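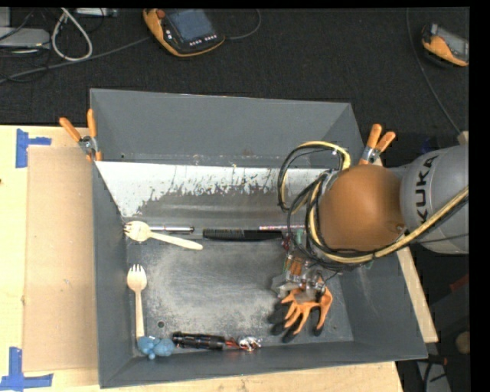
What is a bug, and how do you catch one?

Have you ever played a game where your character walked straight through a wall? Or pressed a button and watched something completely daft happen? Then you have met a bug! It has no legs and no wings (usually). A bug is a mistake in a computer program, and finding it and putting it right is called debugging.

Every programmer in the world makes bugs. Beginners make them, experts make them, and people who have been writing code since before your teacher was born make them before breakfast. Hunting them down can be one of the best bits of the job, a bit like being a detective, except that the person who did it is quite often you.

Why do bugs happen?

A computer does exactly what it is told. That sounds handy, and it is, but it also means a computer never guesses what you meant. If you ask a friend to "put the milk in the fridge and shut the door", your friend knows you mean the fridge door. A computer would want to know which door, and whether you wanted the milk put in first, and how far shut is shut.

So when a program goes wrong, the computer is following your instructions perfectly. One of the instructions just doesn't say what you thought it said.

The case of the missing penguin

Let's look at a real hunt. Aparecida Frota goes to the Drimdale code club, and she made a game called Penguin Post. You play a penguin who delivers letters to igloos. There are 17 igloos, and when every letter has been delivered, a big party starts with fish and fireworks.

Only the party never started. Aparecida delivered every letter, the penguin stood in the snow, and nothing happened. She tried again. Still no fish!

The first thing she did was write down what went wrong:

What I expected: the party starts after the last letter.
What happened: no party. The penguin can still walk about.

This is a brilliant habit. "It's broken" doesn't help you very much, but those two lines tell you where to start looking.

Next she asked the program to tell her what it was thinking. Most programming languages have a way of making words or numbers appear on the screen. In Python it is called print. Aparecida added a line that showed the number of letters delivered, like this:

print(letters_delivered)

Then she played the whole game again and watched the number go up. It climbed nicely: 1, 2, 3, 4 and onwards. But when she reached the very last igloo, it said 16.

Sixteen! There was one letter the game hadn't counted. Which one? She played again, slowly this time, and saw that the number stayed at 0 after her first delivery. It only moved to 1 after the second. Now she knew the bug was hiding in the part of the program that dealt with the first igloo. She looked there and found that she had forgotten to write the line that adds one to the score. She typed it in, ran the game, and up went the fireworks.

Tricks for bug hunters

Make it happen again. If you can make the bug appear whenever you like, you have nearly got it cornered. Write down the steps: start the game, walk left, jump, and so on.

Change one thing at a time. If you change five things and the bug goes away, which one fixed it? You won't know, and you might have made a new bug too.

Chop the problem in half. Imagine a program with 2000 lines. Reading every one would take ages! Put a print line in the middle instead. If everything is fine when the program gets there, the trouble probably comes later on. If things have already gone wrong, look earlier. Now chop that half in half, and keep going. You'll be surprised how quickly you get close.

Read the error message. Those red words can look scary, but they are often trying to help. Lots of them tell you the number of the line where the computer got stuck. Look at the line just above it as well, as a missing bracket up there can cause trouble further down.

Explain it out loud. Tell your sister, your cat or a rubber duck what each line of your program does. Programmers really do this, and it even has a name: rubber duck debugging. Halfway through you may well hear yourself say, "and then this line adds one... oh!"

Try it yourself

Here are some instructions for making a jam sandwich, and there is a bug in them.

1. Get 2 slices of bread.
2. Spread jam on one slice.
3. Open the jam jar.
4. Put the other slice on top.

Did you spot it? The steps are in the wrong order, and you would be scraping your knife on the lid! Now write your own instructions for brushing your teeth or feeding a goldfish, put a bug in on purpose, and see if a friend can find it.

Words to know

Bug: a mistake in a program.
Debugging: finding the mistake and fixing it.
Error message: a note from the computer saying it could not carry on.
Run: to start a program and let it do its work.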